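3.2 Reading distance and surface glare

The second part of the study dealt with how the finish of a work surface affects the reading of printed forms. Participants filled in the Bilix order sheet at two sites, the Jenard office and the Nasr annex, under ceiling lights that were left at their normal setting. Each participant completed 4 sheets, two on a matte gray desk pad and two directly on a white desk. The order of the surfaces was switched between participants.

A total of 1145 sheets were returned. Of these, 112 were set aside before scoring, in most cases for a missing start time. Errors were scored as in Section 3.1: a wrong digit, a skipped box and an entry on the wrong line each counted as one error, and corrected entries were not counted. Scores were then placed on a scale of 0 to 100, with higher values meaning fewer errors.

Sheets completed on the white desk had lower scores at both sites. The gap was wider at Jenard, where the desks face the windows, and was found mainly in the lower third of the form, where the print is smallest. Time to completion did not differ between surfaces. Light level at the desk was logged at the start of each session only, so changes during a session cannot be separated from the effect of the surface.

A plain white surface also gives the eye few edges against which to judge distance. Figure 3 has such a surface, a white tabletop with almost no features, against a plain gray background.
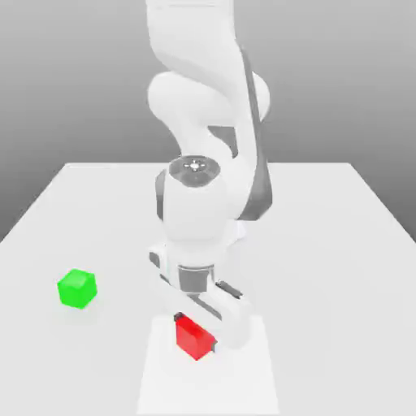

Figure 3. Rendered view with a white tabletop and a gray background.

Brirkora, in written comments on the draft, objected that the desk pad also changes the feel of the pen, and that some of the gap in scores may come from handwriting and have little to do with glare. The present data do not settle the point. A repeat of the test in June will use a white pad of the same thickness as the gray one, with all other conditions kept the same.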